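Bench layout notes from the Meltik open day in Ikuldale, April. The main demonstration was a simulated robot arm working over a chessboard, and most of what I took home was about tables. It all applies to a home workshop, arm or no arm.

**Lay it out before you drill**

Draw the bench first. The Meltik people do it on a computer, but masking tape and cardboard will do. Mark where the heavy thing goes, then where your hands go, and leave it alone for a day. I skipped this on my last bench and had to plug 4 holes.

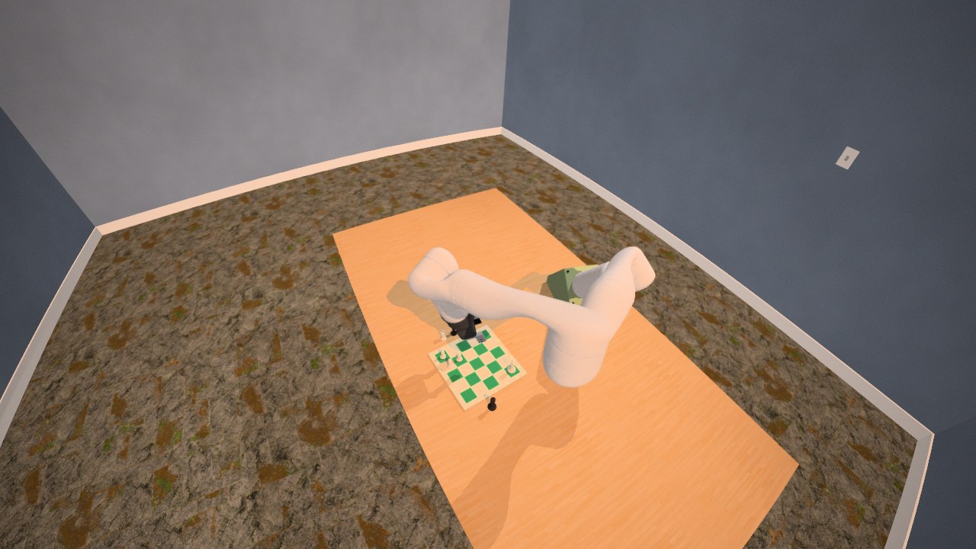

Gintarė Kütt wrote to say she does the same with newspaper, cut to the full swing of whatever is being mounted and weighted down with jars. She moved her drill press twice on paper and never once on the bench.

**Put the fixed tool at the back**

A vise is the exception. Grinders, lamp posts and anything else that reaches toward you should go near the back edge, with the work in front. Keep 100 mm clear behind for cords. Before you bolt down:

- Swing every moving part through its full travel.
- Open the drawers.
- Check for the light switch. If you have to lean over a tool to get to it, move the tool.
- Look underneath for rails and legs in the way of the bolts.

My own bench is 482 mm deep, and after the cord gap there is less left than you'd think. Measure yours before buying a base for anything.

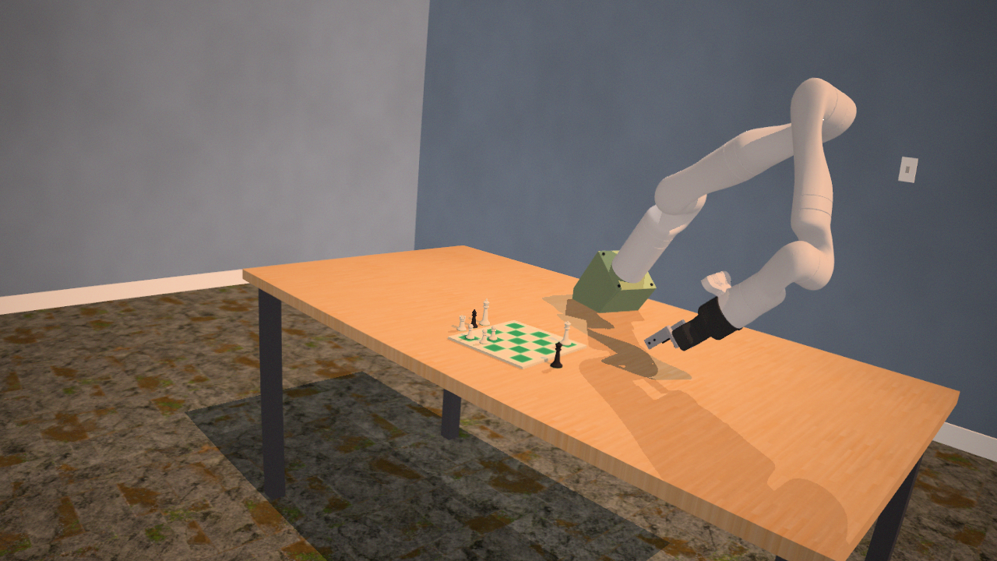

*Arm at the back of the table, chessboard toward the front.*

**Fix your lighting**

A single overhead lamp is the commonest fault in home shops. It looks bright enough until you lean in, and then you're cutting in your own shadow. Tools do the same thing – in the simulation the arm throws a long one over the wood toward the front edge. Fit 2 lamps, one from each side, and turn them on together. Hold a pencil upright on the bench and adjust until neither shadow is hard.
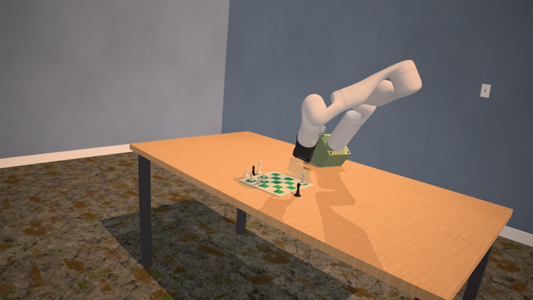
Small parts need a parking spot. I use a shallow tray with a light-colored liner for screws and a dark one for springs and clips. Wipe the bench before you start so that anything on it is there on purpose. Contrast matters more than size: the black king stands off the board on orange wood and is still easy to pick out, and a brass screw on the same surface would be gone. Jaanus Mets at the Sakalauskas table uses an old white baking sheet, which also keeps round things from rolling off.

**Keep the middle open**

Push parts to one side and leave a clear patch where the work happens. If you need both sides, put the tall items where you won't be reaching across them. A Standley tray with a low rim is fine, and so is a cookie tin lid.

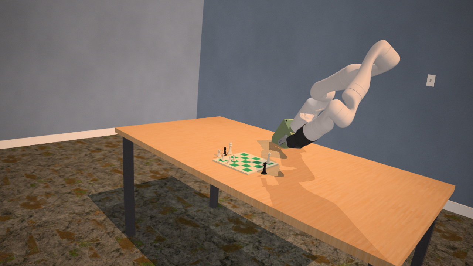 *Most pieces at the left end, open squares in the middle.*

Last thing, for wood tops: snug the mounting bolts, use the bench for a week, then check them again. Put wide washers underneath. If the top has a finish on it, let it cure fully before you clamp anything down or the base will leave a ring.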